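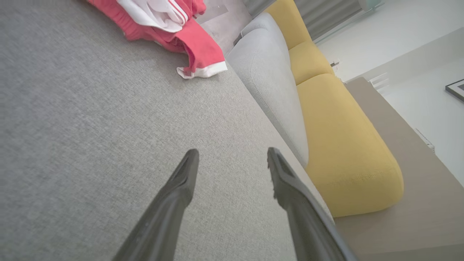

One of our customers wrote in August to say that she had put off buying a grey sofa for years, thinking it would make her front room look like a dentist's waiting area, and that now the whole family fights over who gets to stretch out on it after footy training. We were tickled to get that letter, and it says a fair bit about what the Landavell is for. It's a sofa for people who come in the door, drop their gear on the nearest soft thing and sit down next to it.

The Landavell is covered in a woven fabric we call Wuisan, in a light grey with a fine crosshatch in the weave. Up close you'll notice paler, silvery threads running through it, and from across the room it settles down into one quiet colour that gets along with timber floors, rugs, cushions from three houses ago and the odd bright jumper left lying about. We do offer other shades, but the grey is the one we keep running out of.

The seat is nice and deep – deep enough to tuck your feet up, or to tip out a load of clean washing and fold it while you watch the telly. The surrounding cushions are plump and rounded, with a seam that follows the curve, so there's no hard corner waiting for your elbow. If you like a firmer back, pop a square cushion behind you and you'll be right.

Seat depth: 600 mm
Seat width, armchair version: 1000 mm
Seats: 2 (the standard sofa)
Cover: Wuisan woven fabric, light grey
Matching ottoman: the Pletanier, sold separately

Looking after it

Wuisan is an easygoing fabric and doesn't ask for much. Run the vacuum over it with the soft brush every week or two, and go along the seams while you're there, as that's where the crumbs and hair ties end up. For a spill, blot it with a clean white cloth and cool water and work from the outside in. Please don't scrub, however tempting it is!

A word about colour. New red or navy clothing can let go of its dye when it's damp, and a pale cover will pick that up, so hang wet sports gear and swimmers over a chair or the line before anyone flops down. Dry clothes are no bother at all. If you do end up with a mark, ring us before you try anything out of a bottle – we've probably met that stain before and we're always happy to have a chat about it.

Spare covers

A full set of spare covers for the standard sofa is $289. Plenty of people order one along with the sofa and keep it in the linen cupboard, which does save a lot of fretting when there are kids or a dog in the house. Covers for the Pletanier are made to order, so allow a bit longer for those.

Samples and delivery

We'll gladly post you a swatch of the Wuisan in any colour. Have a look at it in the morning and again with the lamps on, and leave it on the arm of your old sofa for a few days. Delivery is by Zosasby, who will carry the sofa inside and take the packaging away with them. Do measure your doorway and hall first, and give us a call if it looks tight.

Prices on this page last checked 5/13/24.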